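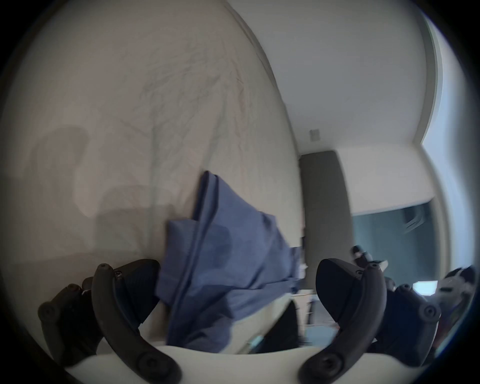 Blue cloth with the dark seam, spare room, off-white wall behind

To: Noveldale Mending and Textiles list
Subject: Re: denim offcuts, what to keep and how to fold them

On the question from earlier in the month:

> I have two garbage bags of old jeans and work shirts and I want to
> cut them down for rags and patches before the December swap.
> Do people take the seams off or leave them on? And does anyone
> fold rags, or do you just stuff them in a tub? Mine are in a tub
> and I can never find the soft ones.

I leave the seams on for rags and take them off for patches. A seam on a patch makes a ridge you can feel through the knee, and the machine needle doesn't like it. On a rag it makes no difference to wiping. The blue one in the photo is a soft denim blue and has its seam running on the diagonal. That one stays a rag.

If you do take the seams off, cut beside them with scissors. Unpicking flat-felled seams is slow work and you only gain a centimetre or so of cloth on each side. I keep the long seams in a jar for tying up tomatoes.

For sorting, I go by feel and then by colour:

Soft and thin: dusting, glasses, the inside of the car windshield.
Soft and thick: dishes, counters, spills.
Stiff: garage, bike chain, paint. These get thrown out after.
Black or very dark: kept apart until they have been through the wash a few times. I put a new black one in with the blues once and had grey streaks on a cupboard door.

I do fold mine. In half, in half again, then in thirds so it stands up on its own in the drawer with the fold at the top. Crumpled ones take up more room and you end up pulling out six to get at one. A pile from the dryer takes me around 33 minutes, longer if the radio is good.

For patches, anything bigger than a hand gets pressed flat and put in a Grarner file box, upright, dark to light. Smaller than that goes in the stuffing bag. The fellow at Contreras takes stuffing for dog beds as long as there are no zippers, rivets or buttons in it. Check the pockets too. I have found a loonie and a house key.

On thread, Teltov still has the heavy navy on the 400 metre spools, and the 800 metre in black only. I bought the 800 and I am not going to get through it. If anybody wants half wound off onto a bobbin or a cardboard tube, bring your own tube to the swap and I will do it at the table.

One thing I would like to know in return. Has anyone had luck getting old starch out of work shirts? Two hot washes with soda and mine are still like cardboard at the collar and cuffs. The bodies have come up fine and are already cut.

Swap is at the hall, same room as last year, doors at 10 in the morning. Please have your bags labelled.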